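How to Budget for a Two-Arm Robot Bench Without Blowing It on the Arms
Posted 19/08/2020 by Orestis Vasilakis
Filed under: Planning, Benches

I get a lot of email about which arms to buy and hardly any about tables, so guess which part of the budget usually goes wrong! I've planned a few two-arm benches now, and on the first one I spent so much on hardware up front that I was holding the thing together with borrowed clamps until May. Let me walk you through how I do it these days.

Step 1. Write down the job before you open a catalog

Take one sheet of paper and write what the arms will pick up, how big it is, and how far apart the farthest two things will sit. Cloth, trays and thin sticks are a very different shopping list from metal parts. If everything on your sheet is light, you can drop down a size in arms, and that one choice saves more than all the haggling you'll do later.

Step 2. Get the table priced first

I know, boring. But the table decides the spacing of the arms, and the spacing decides the reach you're paying for. I had quotes from Devine and from Pellegrini for the same frame, and they came out $200 apart once the corner brackets and delivery were added (always ask if the brackets are included – mine weren't). Go for a top that's bigger than you think you need. You want open space in front of the arms, and you want somewhere to park the things you're not using. 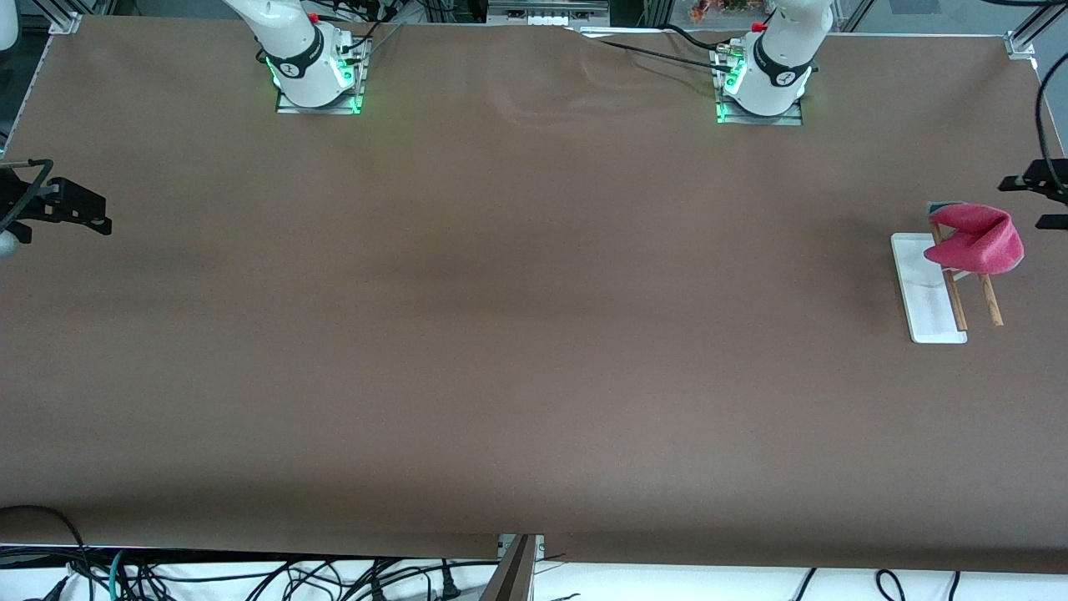 Put a line in the budget for mounting plates, too. People bolt an arm straight to the tabletop, then want to move it over a little and end up with a row of holes. I set aside $700 for plates, bolts and getting them cut, and I used nearly all of it.

Step 3. Cover the top with something cheap

Plain brown paper is my favorite. It gives you an even background, it's quick to swap when it gets torn up, and a roll from Deko cost me $11. You'll get a few wrinkles toward the back where it has to go past the arm bases. I used to fuss over those and now I leave them alone.

Step 4. Cables, cables, cables

Okay, this is the line everybody forgets (me included, twice). Each arm needs power and a data line, and then you add whatever else you're running, and pretty soon there's a nest on the floor. Measure along the path the cable will really take, down the leg and back up again, and then add slack. My last cable order from Punix was $123 and I still had to go back for one more long one. Buy the ties and the floor channel in the same order or you'll never get to it.

Step 5. Ask the dull questions before you pay

Who pays shipping if an arm has to go back for repair? How long does that take? Is the controller included, or is it a separate line on the quote? Does the price cover a pair, or one arm? I ask all of it by email so I have the answers in writing. One seller took so long to reply that I crossed them off right there.

Step 6. Hold some money back

Don't spend the whole budget on day one. Set up the bench, run your real job on it for a couple of weeks, and keep a list taped to the wall of every little thing you wish you had. Then order the list in one go. Mine had a second set of clamps, a spare tray and a decent stool on it – and I'd put the stool at the top if I were doing it again.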